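Nakix grain moisture meter, review after one harvest
By Emília Trnka
December 19, 2022

I bought the Nakix meter before the harvest of this year, after our old one started to show a different number each time for the same barley. My brother and I grow barley, wheat and a little rapeseed near Umeo, and we sell almost everything to one buyer, the Grernum elevator. They measure every load at the gate. If the moisture is too high, they take a drying fee from our money, and if it is much too high they send the trailer home. So I wanted a meter that agrees with theirs, or at least one that is wrong always by the same amount.

The price was 264 euros with delivery. There are cheaper meters, and there are meters for three times as much which also give you the weight per volume. I decided that I can live without this second number, as Grernum pays us by its own result anyway.

In the box you get the meter, a measuring cup, a small brush, a strap and a printed manual. There is no battery, and it needs the square 9-volt type, which our village shop doesn't keep. Please order one together with the meter. The manual is in four languages. The English part is readable, but the table of crops is printed in very small letters and I had to photograph it with my phone and make it bigger.
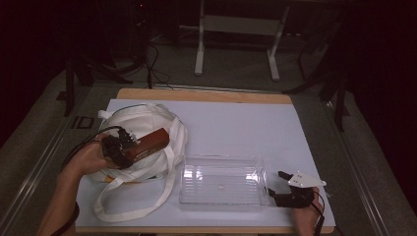
White cloth bag and clear plastic container on the table.

How it works is simple. You choose the crop from the list, fill the cup level with the line, pour the grain into the chamber and close the lid. After a few seconds the result is on the screen. It does not grind the grain, so you can pour the sample back afterwards. The temperature correction is automatic. The manual recommends that you measure three times and take the average, and the meter can do the average for you if you hold the right button. It took me two weeks to find this function, because it is explained on the page about cleaning.

I compared it with the elevator through the whole season. Every time we delivered a load, I kept some grain from the same trailer in a closed jar, measured it at home in the evening and wrote both numbers in a notebook. With barley, the Nakix was very good. Most days it showed 0.2 or 0.3 percent more than the gate, and I never saw it go the other way. I am happy with such an error. When my meter says 14, I know that we can drive.

With wheat it was also good when the grain was dry. At the beginning, when we tried a few ears from the lower field and the grain was still over 18 percent, the results jumped up and down, and three measurements of the same cup gave me three quite different answers. I asked the seller, and Steinar Ásgeirsdóttir from their support wrote me back the next day that above 18 percent I should let the sample stand in the room for an hour and mix it again. I tried it and the numbers came closer together. For a decision if it is time to start the combine, this is enough.

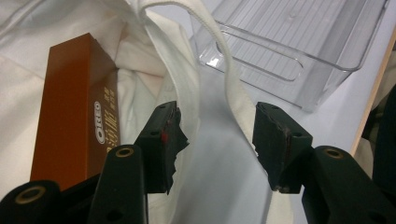
The white bag with its looped strap, between the open jaws.

Rapeseed is the weak side. The seed is small and it goes into the gap around the chamber. After each test I had to turn the meter upside down and knock on it, and still some seeds fell out the next morning on the kitchen table. The brush from the box is too thick for this gap – I use an old toothbrush. What is worse, seeds that stay inside can influence the next measurement. I once measured barley directly after rapeseed and got a result that was more than one percent too low. When I cleaned it properly and repeated, everything was normal again. The manual says only "keep the cell clean," and I think it should say it with bigger letters.

Our neighbors have the Yeh meter, the older one with the handle on the side, and we put both on the same table one afternoon in October to compare. The Yeh is faster, and its lid closes with a good strong click. The Nakix has a lid which you must press with two fingers, and if you don't press it fully it measures anyway and gives you nonsense. On the same wheat sample the two meters were 0.4 percent apart, and the Nakix was closer to what the elevator told us the day after. One afternoon is of course not a scientific test. The Yeh owners are satisfied with theirs and I would not tell them to change it.
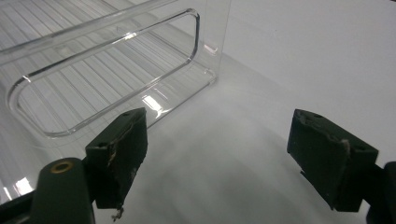
The screen is clear in the shade and hard to read in the sun. The light behind the numbers turns off after ten seconds and this time cannot be changed. In the cabin of the tractor in the evening I found this annoying, as I usually have a pen in one hand and I must press the button again with my elbow or my nose. The buttons themselves are big enough for thick fingers, and with thin gloves they also work.

It fell once from the trailer step to the concrete. The corner has a white mark now and the results didn't change, I checked it against the gate the same afternoon. The battery lasted the full harvest. The meter stores the last 6 results only, so if you want a history you need paper, or a person with a better memory than I have.
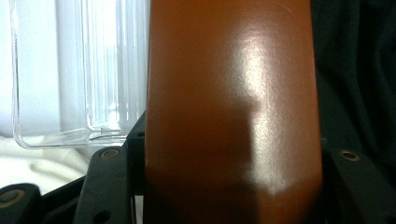

Did it pay for itself? I think yes, but I want to be careful with this. Last year we paid the drying fee on several loads of barley, in total a bit more than 600 euros. This year we paid nothing for the barley and one small fee for the wheat. The summer was also drier, and I can't say which part of the money we owe to the meter and which part to the weather. Two mornings I remember clearly that my brother wanted to start, the barley looked ready and it broke nicely between the teeth, and the meter said 16. We waited until after lunch. On those days I believe it saved us something.

For a farm which delivers 4,000 tons and has its own dryer, I would look for a more expensive model that can be connected to a computer. For a small family farm with mostly barley and wheat I can recommend the Nakix. If you grow mainly rapeseed, I would try to borrow one first.

Good: stable results with barley, averaging function, price, friendly support.
Not so good: the lid, the gap around the chamber, the short backlight, no battery in the box.

My rating is four stars from five. I wrote to the seller about the lid and they answered that a new version is planned for next season. They didn't want to tell me if the new lid will fit the old meter.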